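Print this message | E-mail this message

Subject: Re: Plates and bowls for the Saturday supper

Hello everybody,

Thank you all for the kind notes about the June supper. I have been reading them over my morning tea, and it does me good to hear the new folks felt so welcome – Mercy Temba's bean soup surely helped with that!

Now, on to the dishes. Kheri wrote last week:

> We go through 300 bowls a season and I would love to
> stop buying foam. Could we use up what is in the
> cupboard and then switch to paper for good? The Avum
> ones cost a little more but they hold soup fine.

I am with Kheri on this, and I say so as the person who bought most of that foam in the first place. I set a few kinds out on the table at home, foam and kraft paper, along with one of my red scalloped plates, which I still think are the prettiest thing for cake. 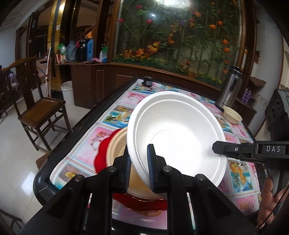

Nyokabi Kashindye wrote back that paper is fine by her as long as we keep a few sturdy bowls for the little ones, and that she would gladly wash real ones if six of us would take turns at the sink. Well, put me down for a turn, Nyokabi! I grew up washing for a big family and I do some of my best talking over a sink of suds.

If you have regular soup bowls you can spare, they don't have to match. Mine certainly don't. Please write your name on the bottom with a bit of tape, and bring them by any time after 6.

Oh, and whoever left the blue casserole lid, I have it on top of my refrigerator.

Warmly,
Nassoro Temba

Print this message | E-mail this message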